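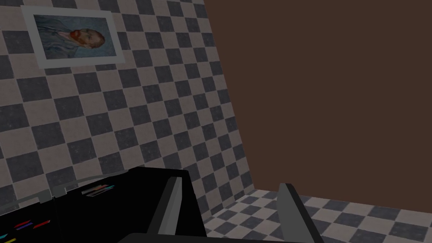
Can I use Curau wall paint in a kitchen?
Any kitchen wall will take it, apart from the bit right behind the hob.

We've stocked Curau for years and still love it. It goes on like cream, hardly smells, and one 2.5 litre tin does most small rooms twice over – lovely stuff! 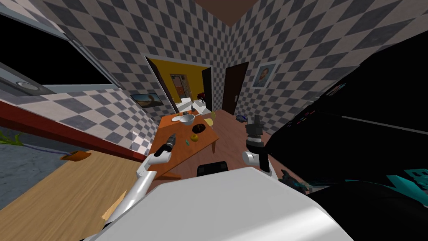 Britotcombe, 23 April 2019
Powell Green is back! Eifion Bowen mixed the first batch this morning, colour number 1023, and it's every bit as deep as we remembered. 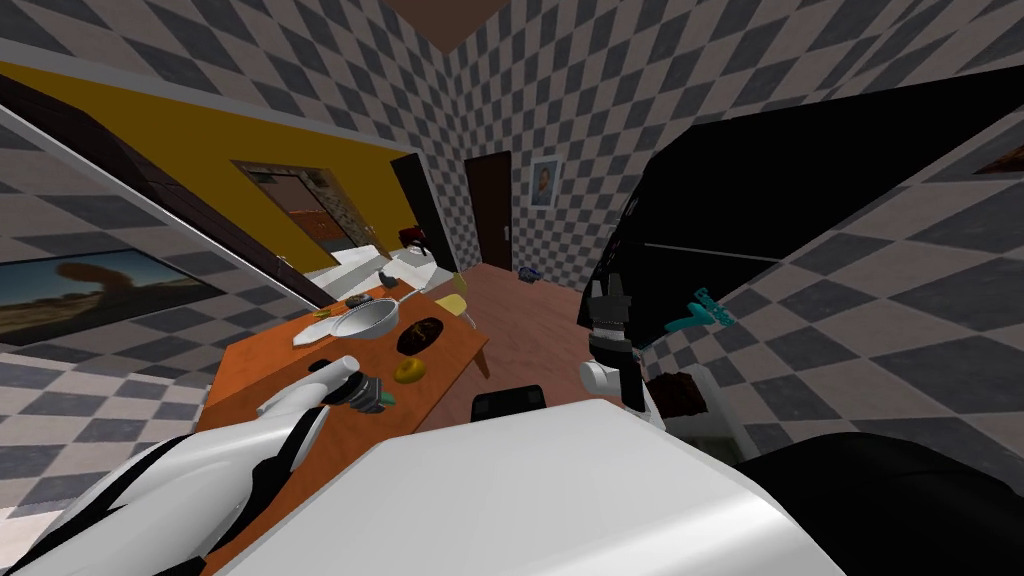
Pan and bread on the table

Stir well, leave four hours between coats and wash brushes in warm soapy water. Comes in 11 colours, matt only. 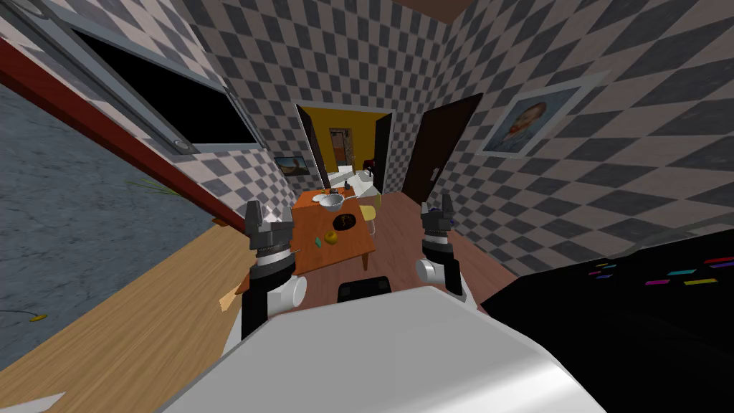

Grey and white checked wall

Tester pots are back in stock too.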